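Right, packing thoughts, as I'm off to Varka for a fortnight in November and I've promised myself hand luggage only this time, come what may.

First thing -- everything for washing goes in one pouch with a clear front. I used to dig about for my toothbrush at midnight, half asleep and cross! 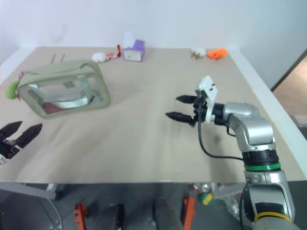 Shoes next. Two pairs, and you wear the heavy ones on the train to Geria, however silly you feel in boots at 41 and in full sun.

Jumpers I roll, shirts I fold (my mum's way, and she was right).
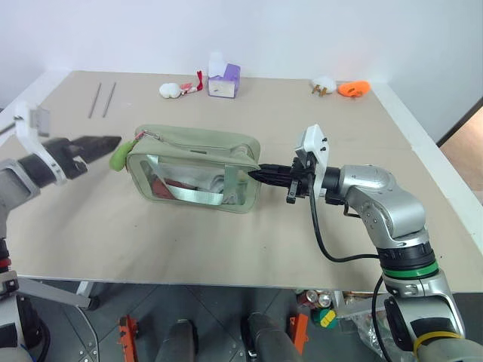

And do leave a bit of room for coming home, my loves. Last year I bought 700 grams of honey at the market and had to carry it on my lap the whole way back.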